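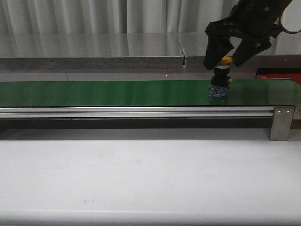
# heroro-tides

Hi! I keep a small boat in Naltow harbor and for years I wrote the tide heights down in a notebook, mostly so I'd stop running her onto the mud on the way home. At some point the notebook got wet, then I typed what I could still read into a spreadsheet, and then the spreadsheet got big enough that Ewan Forsyth asked me for a copy. So now it's a repo. Heroro is the name of the boat, and I couldn't think of a better one.

Last updated January 6, 2020.

## What you get

There are 234 readings in `readings.csv`, one per line, all taken from the painted board on the harbor wall at Naltow or from the smaller one across the water at Kvam. I read them by eye. If you want something down to the last fraction of an inch you'll need a proper gauge, and I don't own one.

The columns go like this:

| Column | What's in it |
|---|---|
| `date` | year, month, day |
| `time_local` | clock time at the harbor, 24-hour style |
| `place` | `naltow` or `kvam` |
| `height_in` | inches above the zero mark on the board |
| `wind` | a word or two: `calm`, `light`, `stiff`, `awful` |
| `reader` | `me`, `ewan` or `ivar` |
| `note` | whatever we felt like writing, often nothing |

The `wind` column is pure opinion. Ewan grew up on a windier coast than I did, and his `light` is my `stiff` (we've argued about this on the wall, in the wind, and neither of us will budge). If you're going to use it for anything, split it by reader first.

## Getting it to load

It's a plain CSV, so pretty much anything will open it. Two things to watch out for:

- Some of the notes have commas in them. They're quoted, but a couple of older spreadsheet programs still made a mess of it for me.
- Blank heights really are blank. I used to put a zero in there, which was a terrible idea, and I think I've cleaned them all out.

If you use Python, this works fine:

```python
import pandas as pd

tides = pd.read_csv("readings.csv", parse_dates=["date"])
naltow = tides[tides["place"] == "naltow"]
naltow.plot(x="date", y="height_in", style=".")
```

You'll get a big cloud of dots and no nice wave, by the way. We read the board when we happen to be there, and we mostly happen to be there when there's enough water to float a boat! So low tides are badly short-changed in this file. I've tried to get down there for a few early ones but it's cold and dark and I'm fond of my bed.

## The daylight saving mess

Okay, this one is my fault. For the first stretch of readings I wrote down the time from my wristwatch, and I don't change my wristwatch in summer. Ivar's readings are off his phone. Which means that for a good part of one July you've got the two of us standing on the same wall reading the same water an hour apart.

I've gone back and fixed mine to match the phone time. The ones I touched have `tz fixed` in the note. If you spot one that looks an hour out and doesn't say that, please tell me, I'd love to know.

## Moving the zero

The board at Kvam was repainted and screwed back up a little higher than it had been. We worked out a difference of 4 inches by comparing it with an old iron ring in the wall, and I've added that to every Kvam reading since, so the whole column should line up. The raw number, the one we saw on the board, is kept in the note as `raw=`.

Naltow's board hasn't moved as far as any of us can tell. It does grow weed, though, and the bottom 9 inches are hard to read by the end of summer. Ivar goes down with a deck brush when he remembers.

## Who did what

Most of the readings are mine. Ewan Forsyth did the long run over the winter when my back was out, and he's also the one who noticed I'd swapped two of the columns (sorry, Ewan). Ivar Magnusson covers Kvam, where he keeps a boat called Stalis that is prettier than mine and leaks more.

We read the same board together on six mornings to see how far apart we'd be. Those are in `together.csv`, with one row for each of us. On a flat morning we agree nicely. With any swell running you have to guess at the middle of the slop, and we guess differently.

## Please don't

Please don't plan a trip with this. It's a pile of past readings and it can't tell you what the water's going to do next week. Get a real tide table, they're cheap, and mine lives in the locker under the seat.

## Using it

Do whatever you like with the data. If you put it in a class handout or a blog post I'd enjoy seeing it, but you don't have to ask first.

Corrections are very welcome. Open an issue with the date, the place and what you think is wrong, and I'll check it against the notebook (the pages that survived, anyway).

## Still to do

- type up the last few pages, the ones stuck together
- add the moon phase, which Ewan keeps asking for
- get more low tides from Kvam
- sort out whether `awful` and `AWFUL` are two different winds. Ivar says they are.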